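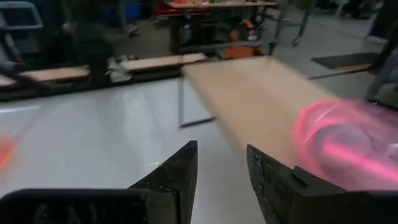
# Testing whether a gripper can do a chore yet

People keep asking me if a robot arm can tidy a workbench, and my answer is always "try it and write down what happens". So this is how I try it! You'll want an arm with a two-finger gripper, a camera at the wrist, a white table and some lengths of wood.

**1. Pick one dull job.** Mine is lifting a plank off a stand and putting it down flat. Don't start with laundry (I did, with the Fovau arm, and lost most of March to one pillowcase).

**2. Do it by hand first.** Note where your fingers go. You'll probably find you nudge and twist the wood without thinking, and the arm has to be told all of that.

**3. Slow everything down.** At full speed the wrist camera smears the plank into a soft beige stripe, and anything bright close to the lens turns into a big streak. I run at 20 per cent and creep up from there.

**4. Sort out the table.** Glossy white looks lovely but throws highlights back at the camera. Elibariki Muriithi swears by a matt cloth, I just move the lamp.

**5. Do a proper run.** Mine was 191 tries, with the plank shifted a bit each time. Log the near misses too, they're the useful ones.

So, can it do chores yet? Planks, nearly. Same stand, same wood, same light and I'd happily leave it to get on with it. Swap in a warped board and I'm back to doing it myself, with a cup of tea going cold. Cloth is next, once I've forgiven the pillowcase.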